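Glass beakers on a black cloth – keep the cloth or go bare table?
Forum > Home workshop > Glassware and benches
Replies: 8

brinetub
Posted 3 December 2020

Hi all, long time reader. I make inks and dyes at home and I've finally got a proper table for it in the back room at Jellham. My question is a dull one, sorry. I've got a black cloth taped over the table and I put my clear beakers on that. I like it because I can see straight away if I've left a bit of powder behind. My partner says cloth under glass is asking for trouble and I should be on a bare surface or a rubber mat.

The cloth was a $5 remnant from the fabric place in Kolev. Anyone else do it this way?

mossandtin
Cloth user here, going on years now. Black is great for clear glass, you do get all the shine coming off it but at least you can find the thing. On my old white bench I knocked over a beaker a month, easy. My only tip is tape it properly. A cloth that slides is worse than no cloth.

Kastriot Georgiev
I'll be the grump. Cloth soaks things up. With dyes you'll have a colour sitting in the fibres that gets on the bottom of your next beaker and then on your hands and then on the fridge door (ask me how I know). Rubber mat, wipe it, done. Mine was cheap from Grergate and it's still flat.

brinetub
Ha, fair point about the fridge door. I do my measuring on the cloth and the messy stuff in the laundry sink, so it's mostly dry in there. Putting up a couple of pics so you can see the setup, I'd love to hear what you'd change.
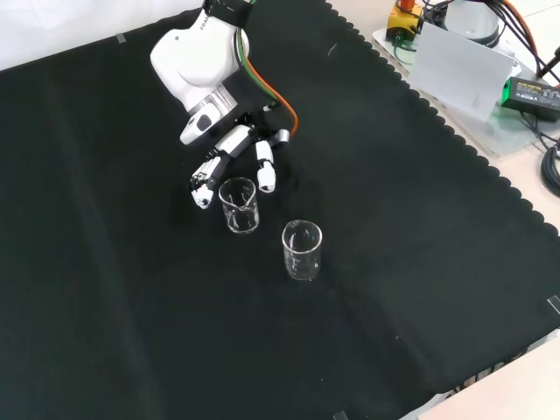
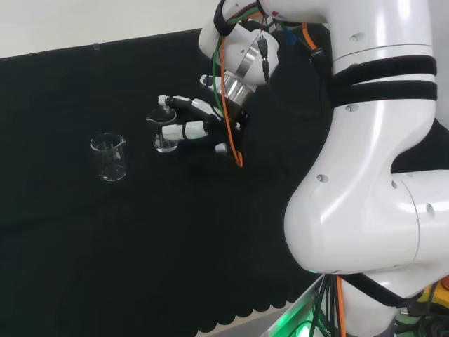

It's just the two beakers at the moment, I'm trying not to buy any more until I've got a shelf. The wavy edge wasn't my choice, it's just how the remnant came and I couldn't be bothered hemming a straight one.

mossandtin
Oh I like the wavy edge! Very tea room. The little clip at the far side is a good idea too, I might pinch that. I'd swap the tape for more clips, myself. Tape goes gummy on fabric after a summer and then you're picking lint off it forever.

pelicanfeet
Spacing looks fine to me, I wouldn't put them any closer. Glass on glass is what chips the rims, not the table. I've got a 200 mL with a nick right beside the spout and it dribbles down the side every single time I pour. Drives me up the wall.

Are those marks printed on in white? If so I'd be wary of scrubbing them. I took the numbers clean off one with a green scourer and now it's a pencil holder.

brinetub
Yep, white. They're pretty faint on the one with the spout so I squint a bit. I only use a soft brush but maybe I should be gentler. I weigh anything that matters anyway.

Kastriot Georgiev
Weighing is the right call, beaker lines are a rough guide at best. I still say lose the cloth. Or at least put a clear plastic sheet over the top of it, then you keep your black background and you can wipe it down. Everybody's happy, including your partner.

pelicanfeet
Disagree on the plastic. I tried it and anything with a damp base skates around like it's on ice. Cloth has a bit of grip. Just buy two and wash one while you use the other.

mossandtin
+1 for two cloths. Wash the black one on its own the first time though! I did a load of tea towels with mine and they're all a sort of sad grey now.

brinetub
OK, sounds like the cloth is staying, with more clips and a spare in the cupboard. Kastriot, I'll try your mat under the kettle end where it does get splashy – which Grergate one was it, the ribbed or the smooth? I've seen both and the ribbed looks like a pain to clean.

Kastriot Georgiev
Smooth. Get the bigger size and trim it with a craft knife.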